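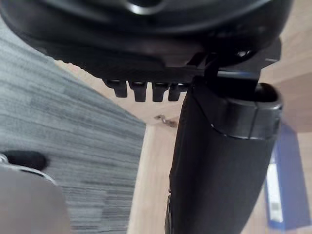
Candle wax on carpet is the job every parish hall gets wrong, usually by following the brown-paper-and-iron trick out of an old women's guild booklet. I've cleaned up after services at St Brendan's in Hallow for a good while now and I don't rate that trick on anything modern. Wax doesn't stop at the carpet, either. The vestry has an ordinary office chair in it, and the black plastic underneath a seat like that, all curves with a row of little tabs hanging down beside the column, is just the sort of place drips and dust get into when someone wheels the chair over to trim candles. Leave the iron well out of it. A plastic scraper and a dry toothbrush will do.

Wax on carpet

Synthetic carpet melts. The booklets were written for wool. If you don't know what yours is made of, and most parishes don't, put a bag of ice on the spot, wait until the wax goes brittle, then crack it and vacuum. Whatever colour is left behind gets a dab of methylated spirits on a white rag, tested first in a corner under a pew. Red votive candles leave a pink mark that may never come out. I have one near the Lady altar that has beaten three different products, including a spray from Bredness that cost more than the candle stand.

Brass

Everyone has a recipe. Lemon and salt, tomato sauce, vinegar, cola. They all work in the sense that acid strips tarnish, and they all leave the brass pinkish and keen to tarnish again by August. Use a proper cream polish and not much of it. Before you start, check with a magnet and a good look under the base whether it's solid, plated or lacquered. Lacquered brass wants a damp cloth and nothing else. Our processional cross was lacquered until somebody spent a keen afternoon on it.

Wax in candle holders: the freezer is fine for glass votive cups if they're thick. I don't put metal and glass pieces glued together in there. Hot tap water, never boiling, and don't tip it down the sacristy sink unless you like paying plumbers.

Linen

Purificators with lipstick or wine on them should be rinsed by whoever your parish has rinse them, in the way your parish does it, before they go anywhere near a washing machine. After that, cold soak, then a warm wash. I'm told 90 degrees is the only way to get altar linen white. It's also a good way to set a wine stain that hasn't been soaked and to shrink a fair cloth so that it no longer covers the ends. Skip the bleach. Skip the starch if the cloth is being put away for more than a few weeks, as silverfish are fond of it.

Aiman Nugroho, who looks after the linen over at Rolland, rolls hers on cardboard tubes instead of folding. I was doubtful – the tubes take up half a cupboard – but there are no crease lines to iron out and I've gone over to it. Cover the tube with acid-free tissue or an old clean sheet.

Incense

Smoke film on the walls and statues is real. The claim that a bowl of vinegar left out overnight will lift it is not. Dust painted plaster with a soft brush and stop there. No water, no baby wipes, no sugar soap. For the thurible, foil in the bowl under the charcoal saves a lot of scraping, up to a point. You'll still be chipping out resin every couple of months.

Kneelers

Vinyl ones can have dish soap and a wrung-out cloth. The Lelletel restorer we were talked into buying made them shiny and slippery, and the choir complained.

Updated 2023-07-09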